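Gating the Room Microphones: A Conversation with the Mix Engineer at Korton

Korton is a two-room studio in Iltcombe that handles mostly live band sessions. Its mix engineer spoke to us in April, between the tracking and mixing of an instrumental record with the working title Salian, and the talk was almost entirely about room microphones on drums.

The first matter was why he gates them at all. "A room pair left open gives you the decay of everything, cymbals included. On a slow song that is fine. On a faster one the cymbal wash fills the gaps between snare hits and the kit sounds further away than the rest of the band."

His method is to key the gate from the close snare microphone. The room pair sits on a stereo channel with the gate as the first insert, and the sidechain input is fed from a pre-fader send on the snare. He filters the sidechain before setting any threshold. "High-pass at 146 hertz. Below that you are mostly listening to kick bleed, and the gate will open on beats where you don't want it."

Attack is set fast, though not at the minimum. He uses 2 milliseconds as a starting point and lengthens it if there is a click at the front of the sound. Hold and release are set by ear against the tempo, with the whole kit playing. "If you set the release in solo you will always make it too long. The guitars hide the tail, and so do the overheads."

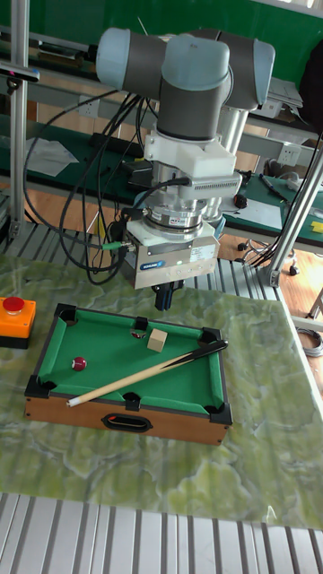
Robotic arm and gripper over a miniature pool table.

He rarely lets the gate close fully. The range control is set so that the room drops by roughly 8 dB between hits. "Full closure draws attention to itself, particularly in the fills. With a limited range the room is still there, it just steps back."

Compression comes after the gate, and he was firm about the order. With the compressor first, the quiet material between hits is raised towards the level of the hits, and the threshold becomes hard to place. He works at a ratio of 8:1 with a slow attack, and matches the output level by hand before comparing it with the bypassed signal.

On Salian he has also been using Taro, a small transient processor, on the room channel. It sits last in the chain with the sustain turned down slightly. "I could get there with the gate release alone on most songs. On two of them the drummer moves between rimshots and very light strokes, and one release time doesn't suit both."

We asked about phase. He does not slide the room tracks forward to line up with the close microphones. "The delay is the distance. Take it out and you have a duller version of the overheads." He does check polarity, flipping the pair while listening to the snare in mono and keeping whichever position has more body.

The last question was about automation. The gate is bypassed in the final chorus of most of his mixes, with the room fader pulled down by a decibel or so to make up for the extra level. He writes that move last, after the vocal rides are finished, and prints a second version with the gate left in.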